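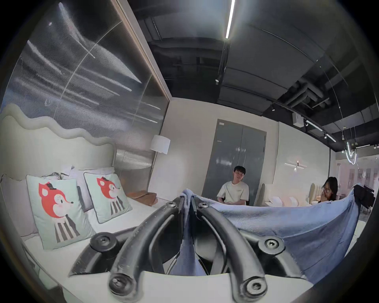
Fustent Software: Frequently Asked Questions
Last revised 2021-09-11

General

What is Fustent?
Fustent is the software package used by the Otitz laboratory to turn recordings made with hand-held grippers into data suitable for training robot control policies. It includes a recorder, a calibration tool, a trajectory estimator, a review browser and an export program. Planning and execution on the robot are handled by a separate package, Noguchi, which reads Fustent exports directly.

Who maintains it?
The trajectory estimator and calibration tool are maintained by Iason Panagiotou. The review browser and export program are maintained by Shabnam Gilani. Requests for accounts should be sent to Noreen Arain.

Which tasks are supported?
The current release supports rigid object placement and two-handed cloth handling, including lifting, spreading and folding. Liquids and powders are not supported. Recordings of such tasks may be stored, but the export program will reject them.

Recording and Synchronization

How are two grippers synchronized?
Each gripper keeps its own clock. At the start of a session the operator displays the synchronization code on the laboratory tablet and shows it to both cameras in turn. Fustent computes the offset between the clocks and writes it to the session file. If either gripper is restarted, the procedure must be repeated. Offsets are not carried over between sessions.

What is the time limit for a single demonstration?
A demonstration is limited to 2000 camera samples. Longer recordings are divided at the limit, and the second part is marked incomplete. Operators who expect a long folding sequence should record it as separate demonstrations.

May other people be present in the room?
Yes, provided that each person has signed the consent form. The estimator masks moving regions before it looks for landmarks, so a person seated in the background does not normally affect the result. A person who walks close to the camera may.

Perception and Tracking

Why does tracking fail when a large cloth is raised?
The estimator determines the position of the gripper from fixed features of the room, such as door frames, furniture edges and ceiling fittings. A cloth held between two grippers can hide many of these and also moves independently of the room. When fewer than 30 landmarks remain, the estimator reports a gap. Gaps shorter than 2 seconds are filled by the inertial sensor. Longer gaps require the demonstration to be discarded.

Do glass panels and lamps cause errors?
They can. Reflections shift with the viewpoint and may be mistaken for fixed features. The reflection filter, introduced in April, removes most of them and is enabled by default. It should be left on in rooms with glass walls or glossy surfaces.

How is finger opening measured?
Finger opening is estimated from the camera view and corrected with the calibration file for that gripper. Thin fabric presents a particular difficulty, as the fingers are nearly closed whether or not they hold anything. Fustent therefore stores a separate grasp label, which the reviewer confirms in the browser.

Must calibration be repeated after fingers are replaced?
Yes. It must also be repeated after any joint bolt has been tightened. Surface wear on the fingers does not in itself require a new calibration.

Export and Planning

How many demonstrations are needed before training?
The laboratory does not start a training run for a new cloth task with fewer than 600 accepted demonstrations. Exceptions are approved by Oddur Eyvindsson.

Why does Noguchi refuse an export that Fustent accepted?
Fustent checks whether a recording is complete. Noguchi checks whether the two arms can follow the recorded paths without exceeding joint limits or colliding. The refusal report lists the first sample at which a check failed. Moving the virtual base position resolves many such cases.

Can exported files be edited by hand?
No. Each file carries a checksum. Corrections are made in the review browser and the file is exported again.

Where should faults be reported?
Faults should be entered in the tracker under the component concerned, with the session file attached. Questions concerning this page may be addressed to Maham Swati.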